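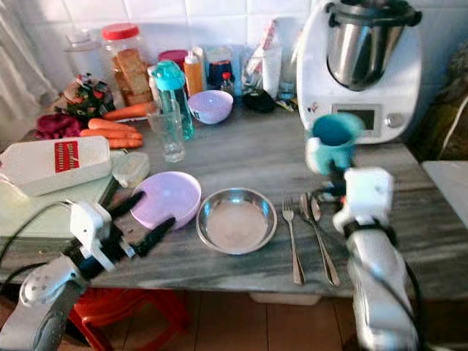
Two arms and a kitchen counter: a visit with the builder of Plomo

I had been told to come at four in the afternoon, when the light in the kitchen is good and dinner is still far enough off that there's room to work. I was early, so I got tea and a stool and a long story about bearings before we ever got around to the robot. I didn't mind a bit. I came away with nine pages of notes (my handwriting is large) and have tried to keep the best of it.

The builder asked me to leave names out of this, "mine and the neighbors', please, the neighbors especially," and I'm happy to do that. The robot does have a name, though, and it's Plomo. Plomo is a pair of jointed arms, silver and white, with long black fingers, and for most of this year it has been learning its way around a marble-patterned counter with a food processor on it, plus carrots, greens, a jar of toast and whatever else lives there.

"People come in expecting a lab," the builder told me. "I did set up a bare table in the garage to begin with, with one cup on it, and the arms did very nicely with one cup. Then I carried everything into the house and they couldn't find the cup for love or money. So I thought, well, we'd better stay in the house, then."

The cup in question these days is a teal mug, and it gets a lot of attention. The right arm picks it up and holds it up off the counter, and the left arm is supposed to be getting on with something of its own over by the lavender bowl. I asked why a mug, of all things.

"It's got a curve to it, and an inside and an outside, and you can pick it up about five ways and three of them are wrong. If you squeeze the rim it'll go round on you. I've got a soft spot for that mug. I've dropped it myself more often than the robot has."

How does a person end up with two robot arms next to the carrots? In this case it began at Clekwood, the shared workshop across town, where members pay by the month and the coffee is terrible. The builder had joined to fix a chair. Somebody had left a half-finished gripper on the free shelf, and it went home in a tote bag that same evening. The chair, I'm told, is still at Clekwood.

"I took the gripper apart on a Monday night and I had it back together by the weekend, with parts left over, and it worked better than before! Which worried me. I've since learned what the parts were for."

From there it was a matter of evenings. The fingers came first, and they took the longest. There were 20 versions before the builder was happy, some too stiff, some so floppy they folded around a spoon and wouldn't let go. Then came wrists, and the wiring, and a great many straps. The cables are still strapped to the outside of the arm, black against the white, and I said I'd have thought they would run through the middle.

"Oh, they did, in the first one. It looked beautiful. Then a wire broke at the elbow and I had to undo the whole arm to get at it, screws all over the kitchen floor, and I said never again. Now if something goes I can see it and put my finger on it. My advice to anyone starting is to leave it ugly for a year."

The controller boards are from Jitport and the motors in the wrists are Morikawa, bought used, and the builder is fond of both without being starry-eyed about either. The Jitport boards have to be started in the right order or one arm won't wake up. The Morikawa motors hum, a low sort of refrigerator hum, and the household has stopped hearing it.

We talked about money for a bit, since readers always write in to ask. The pair of arms came to a good deal more than planned. The one figure I was given firmly was over 400 dollars for cable and connectors alone, "and I could have wept, because that's the part you never budget for." A new pair of wrists is on the wish list and will have to wait.

Then there are the notebooks. Every attempt gets a line, written in pencil, with what was being picked up and how it went. The task on the page I was shown was "mug to bowl side, carrots in the way," and it had been tried 181 times. I asked whether that got dull.

"You'd think so. I put the radio on. And you start to notice things. Shiny stuff is hard. That steel bowl in the middle there, it throws the light back all over the place, and a fork lying next to a spoon is a real headache, because from above they're nearly the same thing until you get to the end. Clear glass is worse again. I've moved the glasses to the back for now and I'm not ashamed of it."

And the food? Does anything ever get cooked?

"I cook. The robot hands me things, on a good day. I'd like it to get the toast out of the jar, but that's a lid, and a lid wants two hands that agree with each other, and mine don't yet. The left one's a bit slow to make up its mind. I'm working on that next, and after that the grater, but only putting it away. I'm not having it grate."

I asked about safety, and the answer was sensible. There's a stop button within reach wherever you stand, the arms are set slow, and the rule of the house is that hands stay off the counter while they're moving. Three people live there and all of them know where the button is.

It was getting on for six by then and somebody wanted the stove. I had one more question, which was what the builder would tell a person reading this with a tote bag and a free shelf nearby.

"Take the gripper. And take the counter as you find it, don't tidy up for the thing. Oh, and label your cables at both ends. I did one end. I was so pleased with myself, too."

The builder hopes to bring Plomo to the open evening at Clekwood in December, if the arms will fit in the car.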